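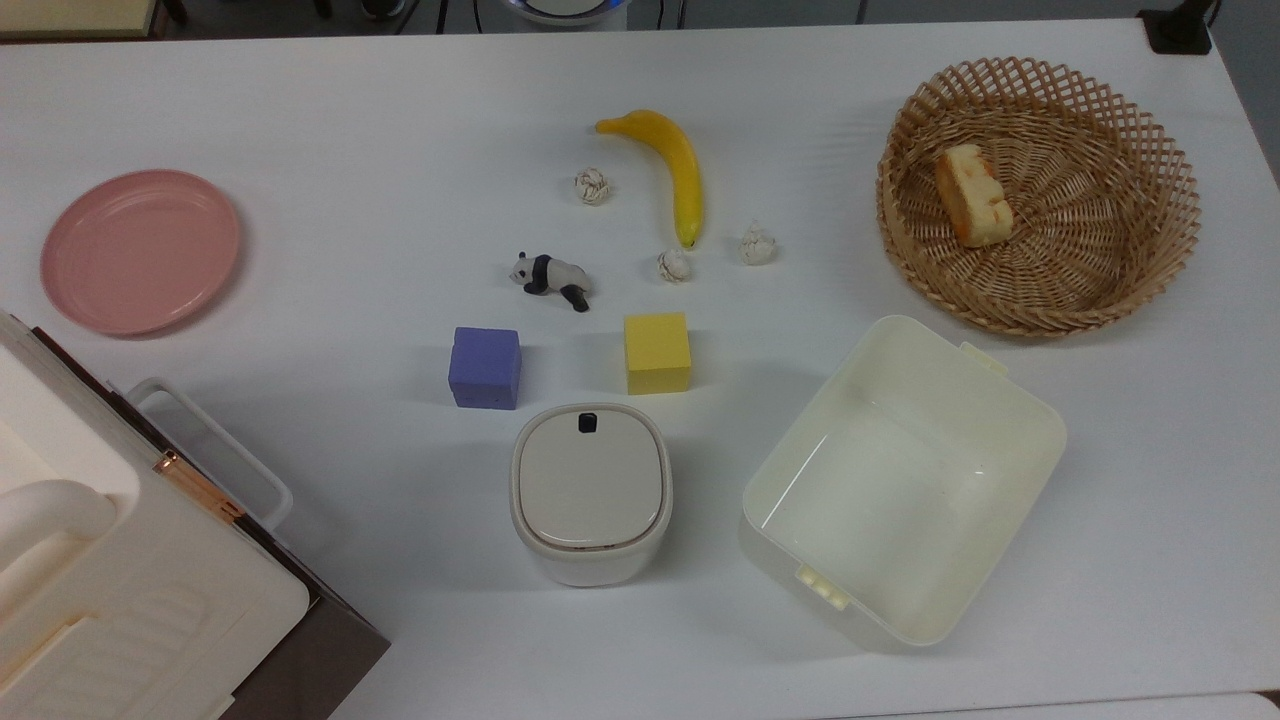

March 15, 2018
Assunta Galli and Krystyna Bednarek

4.2 Object set and tabletop layout

All trials were run on the same white table, using toy foods, foam cubes and small containers. We chose objects that differ in how they respond to a grasp. The foam cubes give a little under pressure and are easy to pick up from any side. The banana is longer and has to be approached across its width. The crumpled paper balls, tied with string, are the hardest of the small items because no two have the same outline and the string can catch on a fingertip.

Figure 3 shows a layout from the head camera at the start of a trial. The open targets are the pink plate, the woven basket and the rectangular tub. The lidded container is a closed target and was used only in the second block. Objects were placed by hand from a printed list of positions, but their orientation was left to whoever set the table. The panda, for example, is on its side in Figure 3 and was upright in other layouts. The basket could also hold an item at the start, as with the toy cheese, and in those layouts the policy had to leave that item alone unless the instruction named it.

Figure 3. Starting layout for the clutter condition, head camera view.

4.3 Results

We compared 2 policies, Kovness and Endedura, on 200 trials each. Both were trained on the same 705 demonstrations, recorded in our lab with the Ruka controller. A trial counted as a success if the named object was resting in the named target when the arm returned to its start position. Each trial allowed up to three grasp attempts.

Kovness did better on the paper balls and Endedura did better on the cubes. With the banana we found no clear difference. Most failures for both policies came at release - the object was held properly but let go too early, and it landed on the rim of the plate or beside it. Failures in choosing the object were less common and were mostly confusions between the two cubes when the instruction gave a colour.

We did not change the room lighting between blocks, so the colour errors should be read with some care. A repeat of the cube trials under dimmer light is planned for April.

Contact: Bălan Manipulation Lab | © 2018 the authors | Back to top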